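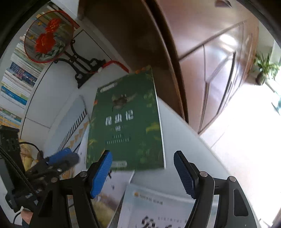
The Green One

Ariel had until noon. The van was downstairs already, hazards going, and Edgardo Mangubat had texted twice. Then a third one that just said WELL.

Books last. Stupid. Books should of been first, everybody knows that, you do the heavy stuff while your arms still work. But she'd done the lamps and the forks and the coats, and now it was 11 o'clock and there was still the desk.

White desk. Her aunt's desk. It was going to the Flakau place with the rest of it, the flat over the pharmacy in Bruvcombe, one room and a sink.

She grabbed. Stacked. Box, tape, next. Then the green one.

昆虫记. The insect book. Brown bug up over the title with its wings out, orange flowers along the top. Volume three, by the look of it, and where were the others? One and two had been on the shelf in July, she would have sworn to it. Her aunt read them to her at this desk when Ariel was six and scared of anything with legs. Slowly, one finger under the characters, putting it in English as she went. The wasp digs. The wasp goes away. The wasp comes back and checks the hole.

"Why does she check?"

"Because she's careful. Drink your milk."

Phone. Edgardo again.

"They want to ticket me," he said. "A hundred bucks. You want to pay a hundred bucks?"

"Two minutes."

"You said that at ten thirty."

"Then I'm consistant."

He hung up. Fair.

She put the green book back down, crooked, on top of the lavender one. Pale blue one next to it. She'd never read the blue one. Never read the lavender one either, if it came to that, her Chinese stopped at menus and bugs. Villanueva had offered three hundred for everything on the shelves, cash, no sorting. He had the shop on Flilley Street and a way of looking at a bookcase like it was lumber. She'd said yes. She'd shaken his hand.

Everything on the shelves.

Well, these were on the desk.

She stood there and thought about that a bit longer than she had time for. Outside somebody leaned on a horn, and it was Edgardo, she knew his horn, he had no rhythm at all.

Okay. Lavender in the box. Blue in the box. Tape, tape, where was the tape, under the coats, of course. She wrote KITCHEN on the side becuase the marker was already in her hand and that was what her hand had been writing all morning.

The green one went up under her arm.

Down the stairs, four flights, box on her hip, the book slipping a little every landing. Edgardo had the back doors open and his sleeves rolled up and he looked at the box and then at the book.

"That one doesn't fit?"

"It's riding up front."

He shrugged and took the box. She got in, put her feet on somebody's toolbag, and opened it on her knees. He was still banging around back there. She put her finger under the first line and got as far as the second word.

"What's it say?" he said, climbing in.

"Give me a minute."

He checked the mirror and pulled out.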